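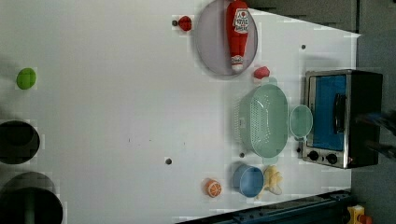

Our test table with the ketchup bottle on the plate and the toaster oven at right.

Favirer Sala tabletop arm, reviewed 2022-11-29

We rented the Sala for 60 days through Hislow, the dealer in Vurkdale. The package is one arm, a mounting rail, a stop button and the teaching software. Setup took us most of an afternoon, and the bolts for the rail need a longer wrench than the one in the box.

For testing we used a toy kitchen set. Bowls and the colander gave it little trouble once we taught it to grab the rim. Small round fruit was harder. It often pushed a piece along the table before getting hold of it. The ketchup bottle was fine lying down — less so standing up.

The oven door was the real test. After the June software update it opened the door on most tries, though it still pulls harder than I would like.

We logged 1501 runs, and 1125 finished without help. The fan is loud. Support answered in about 3 days, which is slow for a rental.

I would rent it again for teaching or lab work. I would wait on buying one until the grip on small items gets better.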